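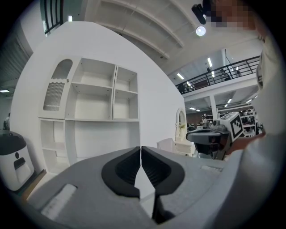
What's the new Ostwood range, and when can people get it? Ostwood is a line of built-in shelving from Kerer with curved fronts, and it goes on sale Fri 29 July at the Dirwood showroom and by phone order.

News > Company > Press Releases

I'm Hường Từ and I run the design side at Kerer, and I was told I could write this one myself as long as I got the prices in. So, prices first! A starter unit is $599, delivered. Doors are extra, and you can add them later if you're still making up your mind (I took most of a winter over mine).

We've been making straight shelves for years and they sell just fine. But customers kept asking for something to go around a corner, or along a hallway with a bend in it, and we kept sending them away. Last November my colleague Huệ Trình came in with a cardboard model of a curved bookcase, put it on my desk, and went to lunch. By the time she got back I'd moved it to three different windowsills and we were pretty much decided.

Ostwood comes in 2 depths. The shallow one is meant for paperbacks, mugs, and keys, and the deeper one takes dinner plates and those big cookbooks that never fit anywhere. Shelves move up and down on pegs, and every order comes with spare pegs in a little bag, so please don't throw out the little bag.

The units are built at our Ansari workshop, where we've taken on a second evening shift to get ready. We plan to make over 3,000 of them in the first year, which makes me a bit nervous and very happy. Lead time is 30 days from the day you confirm your measurements. If you'd like one of us to come out and measure, ask when you order – we don't charge for that inside the delivery area.

Huệ will be at Dirwood all through opening day with door samples and the original cardboard model, which has held up surprisingly well. Reporters who want to visit the workshop can ask for me at the Kerer front desk, and mornings are best.

Filed under: Home & Interiors, New Products
14 shares | 2 comments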